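Cell notebook, Koscombe – bin station
April 14, 2018

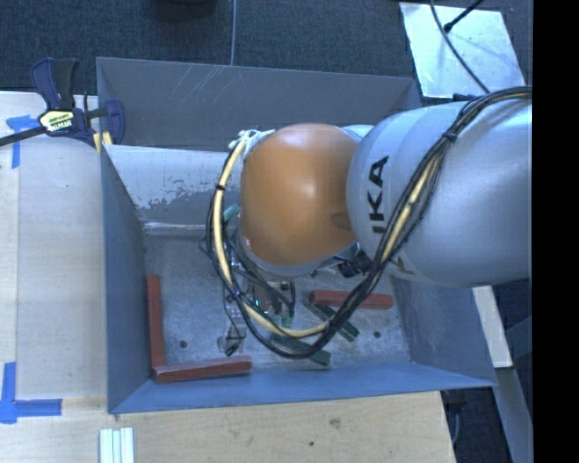

Arm over the bin, red and green blocks on the floor of it.

Cycle log since March: 1290 picks, 78 handed back to the bench. Most of the hand-backs were blocks lying against a wall.

Staffing: the bench used to pick full time. Now one person covers this station and the MacBrayne labelling – less lifting, more waiting on prompts. Two people asked for the prompt to be louder.

To do: check cable ties at the wrist every 100 cycles. Colour sort stays manual until Kileo is set up.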